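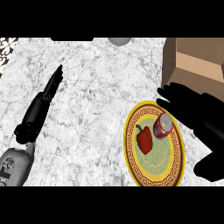 **Right hand closing early on the two-arm sim cell, what am I missing?**

**saltbush_sim**

Hi all. Long post, sorry, I've had a few days off over the break and spent most of them swearing at this thing.

I look after a simulated kitchen cell. Two arms, black multi-finger hands, marble counter, and the job is picking groceries off a plate and putting them in a cardboard box. Controller is Trolent, the scene files came from a bloke at Keron who has since moved on and left no notes whatsoever.

Left arm is fine. Right arm gets to the plate, lines up on the soda can, and then the fingers start closing before the palm is anywhere near it. Sometimes it clips the rim of the plate and the whole lot slides, capsicum and all. I ran 300 episodes overnight and the right hand missed on a heap of them, always the same way.

Things I've already done:

- re-zeroed both wrists
- swapped the can for a plain cylinder (same behaviour)
- turned the plate friction up, which hid it for a while and then didn't
- reloaded the hand config from backup

Any ideas? I'd rather not rebuild the scene from scratch if I can help it.

**two_left_hands**

Is the collision mesh on the plate a proper dish shape or just a convex hull? If it's a hull then the middle is filled in, and your can is sitting on an invisible lid. The contact sensor would be firing off the plate and the hand would think it's got something.

**saltbush_sim**

Ooh. Checked, and it's a proper decomposed mesh, 7 pieces. The can sits where it looks like it sits. Good thought though, I was really hoping that was it!

**grommet_88**

I'd go straight to the finger coupling. The right hand is almost always made by mirroring the left, and whoever mirrors it forgets to flip the sign on the thumb offset. The thumb comes in early, touches first, and the rest of the fingers follow it down. Had exactly this on a Gidine hand and lost a fortnight to it.

Fix the offset, done. Wouldn't touch anything else.

**kelpie_torque**

Disagree with grommet, sorry mate. If the thumb sign was wrong you'd see it at rest with the hand wide open, it'd be sitting in the wrong spot before it moved at all. What you're describing sounds like timing. Log the close command against the wrist pose and see which one's late. My money's on the right arm lagging and the fingers doing precisely what they were told.

**grommet_88**

You would NOT necessarily see it at rest. Depends on whether the offset gets applied to the home pose or only to the closing curve. On ours it was only the curve. Looked perfect until you asked it to grab something.

**kelpie_torque**

Fair enough, didn't know that. Still reckon log it first. Takes five minutes and then you're not guessing.

**saltbush_sim**

Ok, logged it. The close command goes out at step 1,646 and at that point the wrist is still 3 cm short of the grasp pose. Left arm on the same kind of pick is bang on target when its close goes out. So kelpie's ahead on points.

Also had a look at the thumb offset while I was in there and the sign's correct on both hands.

**kelpie_torque**

There you go. Now compare the joint damping on the two arms, shoulder and elbow especially. Somebody has probably "tuned" one side.

**two_left_hands**

And please don't just delay the close command to make it line up. It'll work for the can and then you'll do the capsicum and be back here next week. Gate it on pose error with a timeout. We do that on the Kettunen cell for every pick and I wouldn't go back.

**grommet_88**

Eh, a fixed delay is fine if the layout never changes. Not everyone needs the fancy version.

**two_left_hands**

The layout always changes!

**saltbush_sim**

Found it. Right elbow damping was double the left, with a comment next to it saying "temp". Cheers, Keron bloke.

Set it to match, kept everything else the same and re-ran a short batch. The wrist now gets there before the fingers move and I haven't seen the plate get clipped. I've put the friction back to what it was too, and I'm going to add the pose gate tomorrow (sorry grommet, the boss is already talking about a second plate and a different box).

One leftover: the right forearm has a little wobble when it stops over the box. Could be that's why the damping was up in the first place. Anyone got a starting value they like for the elbow, or do I just creep it up until it settles?

**kelpie_torque**

Creep it up, but do both arms together so they stay matched. And delete that comment while you're there.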